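The Night Shift at Skillorard

I'd been at Skillorard for 13 days when Themba Hendricks gave me the gripper trial and told me not to get fond of it. Two sets of fingers, one simulated arm, 50 goes each at picking up a bowl. Whichever dropped fewer went on the real arm in September.

"It's just numbers," he said, putting his coat on. "Leave it running and go home."

I didn't go home, of course. I made tea and watched the old fingers, which we called Naidoo after the woman who'd designed them, though I'd never met her. The new ones were Jimero, and they'd cost more than my car.
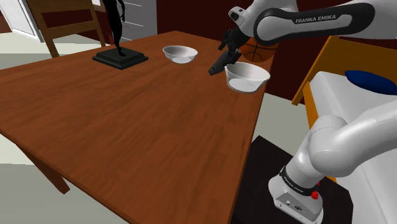 By midnight Naidoo was four bowls behind and I was talking to the screen like my gran at the races. Come on, you daft thing, get under the rim! Then run thirty-one came up and the arm stopped dead, just above the bowl, and stayed there. No error, nothing in the log. I rang Bríd Ó Dubhghaill, who wrote the controller and never sleeps.

"How long's it been like that?" she asked.

"Six minutes."

"It'll be thinking, then," she said - and I could hear her pulling her boots on.

She turned up with wet hair and a packet of biscuits, and we sat there side by side with the lights off. I'd got my hand on the mouse, ready to stop the run. She reached over and moved it away.

"Give it till one," she said.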